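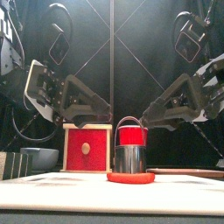

When Maricruz Gallegos moved her workshop in February, she packed the small things last. There were 80 boxes, and the last seven were only for containers: tins, cups, pails, lids without a partner. "My sister told me to throw them away," she says. "But these are the things I use every day. The big table I use maybe two times in a week."

She prepares small goods for the shop Jaramillo, in Drerkside, where people order little sets for parties and for the garden. Her part of the work is to put things together so they travel well. We spoke for one long morning, and most of the talk was about what fits in what.

I asked her to begin with the cup and the pail, because I had seen this pair and liked it. A red plastic cup goes down into a small stainless steel pail, and the wire handle comes up over it. "The cup has a wide rim, so it stays up a little and you can catch it with the fingers," she says. "If the rim is too small the cup goes down and you must turn everything over and knock on the bottom. I have knocked on many bottoms."

She did not choose this combination from a book. In the old workshop she had one shelf, and everything had to stand inside something else. The habit stayed, also now when she has more place.

Not every pail is good for it. The ones she likes are short, with straight sides. "A tall pail wants to fall. With a short one I can be careless." She also looks at the handle. It must move easily to one side, otherwise the cup can't go in without scratching. Some handles come from the factory too tight, and she opens them with her hands, a little at each side.

Shiny metal is more work than plastic, she says. Every finger leaves a mark, and the mark is seen most in the places where the light comes. She cleans with a dry cotton cloth and nothing else. For a time she used a spray from Joltska, but she did not like the smell it left in the cups.
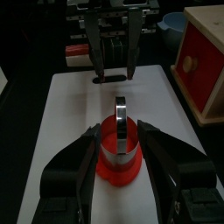
Text and interview: Fiteteck house pages
Tuesday, December 19, 2023

The white table is the other thing she speaks about with love. On white, she says, red is easy to find and a dirty spot also. Before she had a brown one, and small parts disappeared on it.

"I like to look at the metal and the red together," she says. "You see the red inside the ring and again at the bottom, and the steel is clean between them. With blue it is also nice but colder. My customers take red for winter."

How does she keep order when there are so many pieces? There is a notebook. Each kind of set has a number, and the cup with pail is 3152. She writes the number on paper tape and puts the tape on the shelf, never on the goods, for the glue is difficult to remove from steel. On one shelf she keeps seven kinds and no more. When a new kind comes, an old one must go to the back room.

I wanted to know if she has the same order at home. She laughed for some time. "At home I have one drawer that I open only with force," she says. "Last week I was looking for a lid and I found a spoon from my mother. The lid I did not find."

Next she wants to try the sets with a paper circle between the cup and the metal, so they don't rub on the road. The paper is already ordered, but it comes in sheets and she still has to cut it.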